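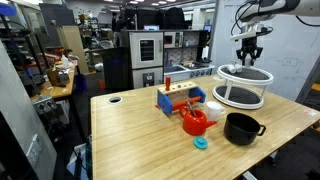 Attachment 1: Play kitchen corner, table with teapot, cup and black pot

To: Barnent list
Subject: Re: Play kitchen items, storage and labeling

Members of the Barnent list are thanked for their replies. The Karov site wrote in January:

> Our kitchen corner has 16 small items in regular use and no agreed place for them. The teapot lid is mislaid most often. Should it be stored on the pot, or separately? We also ask whether the toy workbench may remain on the same table.

The following applies to all sites. Lids are to be stored with the vessel they belong to, including where the colors differ, as with the red teapot and what appears to be its teal lid. Small loose pieces may be kept on the two-tier stand — the upper tray is preferred. The workbench may remain on the table provided that its pegs are counted separately from the kitchen items.

Replacement cups may be requested from Womico in packs of 2. Sites holding almost 100 pieces or more should submit a written list before ordering. The Kocabaş site has already done so.

Further questions should be sent to the list and not to the office.

Barnent Play Materials Office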